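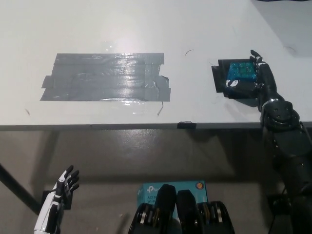 Matomus two-armed helper: three weeks on trial at the Clakville workshop

Reviewed by Nazareno Cirillo

I was lent a Matomus by the Kavevstead hire shop on the understanding that I would use it for real jobs and say what I thought. We are a small repair workshop, so the work is mostly bench clearing, sorting parts and putting things back where they came from. I also gave it a few kitchen jobs at home.

Picking up and putting down is the best thing it does. A blocky object small enough for one hand, set on a dark mat on a white table, suits it well. The fingers close from the side and the grip is firm without crushing. Out of 42 attempts with objects of that sort it managed 40. Both failures were with the left hand, which needs setting up again more often than the right.

Speed is poor. Moving a handful of parts from bench to tray takes it longer than it takes me to do the same job and sweep up afterwards. If you can leave it going over lunch this matters less.

Soft and flat things are a different story. It could not fold a tea towel. It could not lift the end of a strip of duct tape stuck to the table, and a person with a fingernail does that in seconds. Wiping down was passable on open surfaces but it missed hairs and small bits, and it left the edges of the table alone completely. I would not trust it with glasses.

Setting up took most of an afternoon. The manual is clear on the arms and thin on the hands. Keep the cables tidy under the table or the lower joints will find them.

Noise is low, a sort of hum with a click at the wrist. The older Mancuso arm we had before was much louder, but it was easier to clean and the spare fingers were cheaper.

Can it do the chores yet? In a workshop, it can do one or two dull ones if you lay them out for it first. In a house, I would say no. I have given it 3 out of 5 for shop use and 2 out of 5 for the home. I would hire it again for a big sorting job, but I would not buy one at the present price.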